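Tips for living with a kitchen arm, part 5: when the fingers don't let go

If you read my July post you know I set up a pair of arms on the long table and have been teaching them to move bread in and out of a basket. Fun project! Until one of them squeezed a braided roll flat and just kept squeezing.

The log said error 617, which the Traltico manual lists as "grip timeout" and leaves it at that. Thanks, Traltico. I hit stop, and the fingers stayed clamped – stop on this model kills the motion but holds the grip. Please learn that with a roll and keep your thumb out of it.
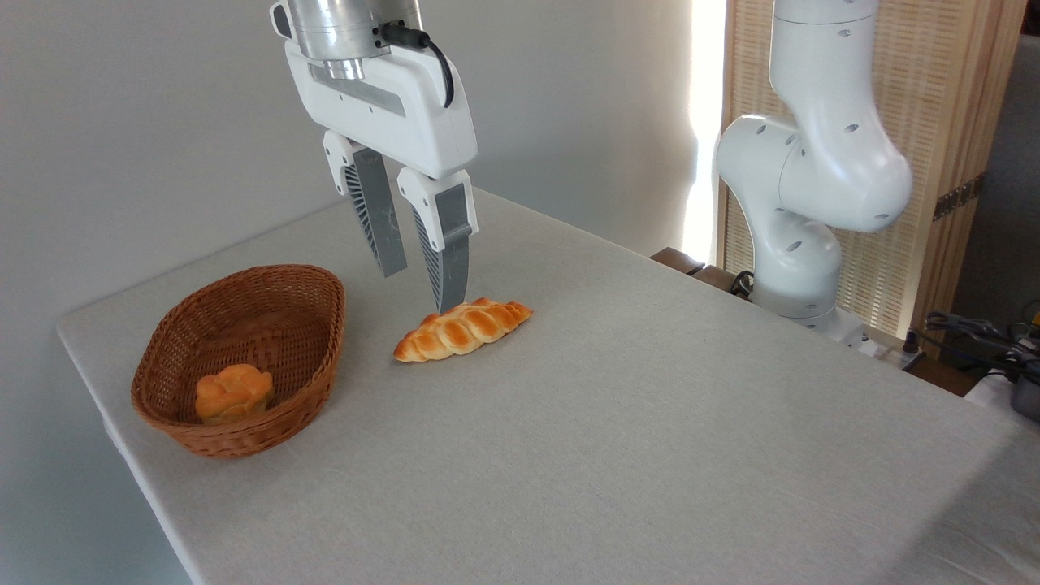

So I dropped the grip force to 2 and brought the speed down to 50 percent, and I'm leaving both there until I trust it again.

A few other things I do now:

Find the manual release before you plug anything in. Mine was under a little cap I'd never opened.

Wipe the finger pads after every session. Butter gets into the ribs (an old toothbrush is great for this).

Tug the cloth tight. A wrinkle can ride up with the bread and fool the grip.

Run one arm at a time while you're chasing a fault, with the stop button on your side of the table.

Updated 2022-11-19: new firmware is out, haven't tried it yet.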